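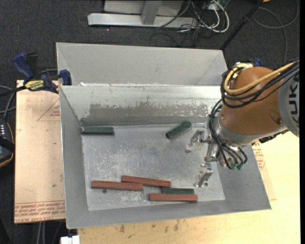

I'm stuck in chapter 7 of the Ketilsson campaign, the one where your army has to hold the bridge at Willstead. My healer was captured two maps back and I have 700 gold left. Does anyone know if the side gate opens without the thief? I still can't find a turn order that keeps the bridge. I'm on normal difficulty and would like to avoid starting over.

**witetti_main**

The side gate opens on turn six if you visited the mill in Idotton earlier. If you skipped it, you need the thief or a door key, and the armory sells keys for 96 gold each. Buy two, one for the gate and one for the chest room behind it.

For the bridge, put your armored knight on the middle tile and don't move him. The cavalry only charge units they can reach, so keep your archers three tiles back. The captain holds his position until you attack him - leave him for last.

**bridgeburner3000**

just use the princess, she's broken in this chapter

**slowturns**

The key advice above is right, but check your convoy first. A lot of people get a door key from the bandit in chapter 5 and forget about it. Your healer comes back at the end of this map if you reach the prison cell before the captain dies. I missed that and played the next two chapters on vulneraries.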